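Elitz Small Grants: Emancombe Teaching Laboratory
Progress report, period 3

Summary for the grants officer

We have spent most of the money and done part of the work. The bench refit at Emancombe is finished, the new stock of tubes and racks has arrived, and the settling trials have started. I am less sure than I was at the time of the application that the trials will show what we said they would. The reasons are set out below, and I would sooner give them now than in the final report.

Money

The grant for this period was 3,000 pounds. The bulk went on conical tubes, racks, labels and the blue dye concentrate, all ordered through Ranjbar, who were slow but delivered what we asked for. The rest paid for repairs to the storage cupboards. We have not touched the travel line and ask to move it to consumables. Ranjbar have put up their carriage charge, and I do not expect the consumables line to last to the end of the next period without that transfer.

Bench and storage

The old cupboards have been rehung and painted. They close properly. The application claimed that better storage would cut preparation time for each class, and I have no evidence either way, as we kept no record of preparation time before the refit. I would treat any figure we offered on this point with suspicion. Staff say the room is easier to work in. Staff also said this about the previous layout, in its first few months.

The drying rack is still on the wrong side of the sink. Moving it was not in the budget and has not been done.

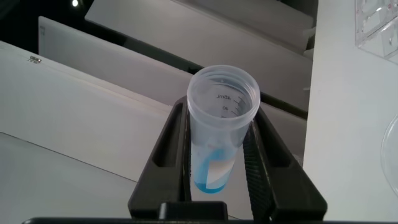 The trials use dyed solution in graduated tubes, and the aim is to find out whether learners read volumes more reliably when the liquid is strongly coloured. It was Wurnia's idea, taken from their own course notes, and it sounds sensible. My doubt is over how much the colour is doing. A bright blue liquid gives a curved surface that is easy to find, but finding the surface is only half of the reading. The printed scale has to be legible too, and seen through cloudy plastic from the far side the 45mL mark and the 40 under it come out in reverse. The labels need thought as well: with only a little liquid in the narrow end, a label stuck low down and at a tilt meets the liquid line at its corner, which is the one place a learner needs to look. We have asked for labels to go higher up from now on, with their edges square to the tube.

Results so far

We planned 80 readings in this period and took all of them. The dyed tubes did come out ahead of the clear ones, by a small margin. I would not make much of it. The same group of learners did the clear tubes first and the dyed tubes second, so they had already had practice by the time the colour came in. Wurnia regard the result as encouraging. My view is that we have measured the effect of having a second go.

In 7 of the readings the learner wrote down a number from the wrong side of the scale. These were kept in the results. Taking them out would flatter the dyed tubes further, and the mistake is part of what we are supposed to be studying.

What we will change

The order will be swapped for the next group, with dyed tubes first for half of them. Volumes will be spread over the whole scale. Too many in the first run were near the bottom, where the tube narrows and the marks are hard to use whatever the colour.

We will also record preparation time, so that the storage claim can be checked against something, even if the "before" figure is gone for good.

Risks

The dye stains. Two worktops are marked and the cleaner recommended by the supplier has not shifted it. If the trial goes on to a third group we will need trays, which are not costed.

The next run is planned for March. If the margin disappears once the order is swapped, I will recommend that the remaining money goes on better tubes with a darker printed scale, and that the dye work stops there. Wurnia have been told this and do not agree.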